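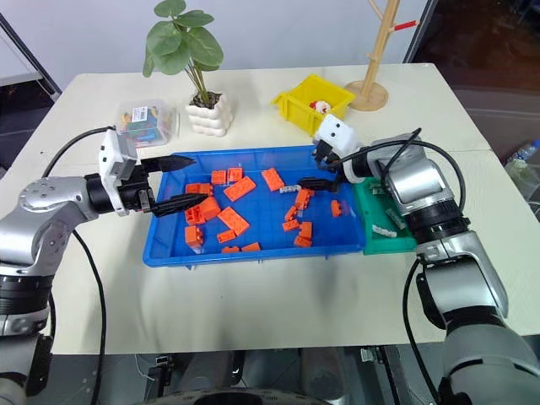

Signed Sports Items: What Buyers Look For
Student project report, Merkeck College

For this project we looked at how signed sports items are described when they are sold. We read 15 listings for hockey jerseys and pucks on Skinetti, an online auction site, and compared them with the catalog from Lappalainen, a shop in Flerum. The oldest item was a jersey from 2000.

We noted the sport, the kind of pen, whether a certificate came with the item, and the asking price. Only two of the Skinetti listings said who had checked the signature. The shop listed this for every item - usually in the first line.

We could not compare final prices, as the shop does not publish them. A second round in the fall would need more listings and at least one other sport.

Last updated: May
Contact | Copyright Merkeck College | Back to top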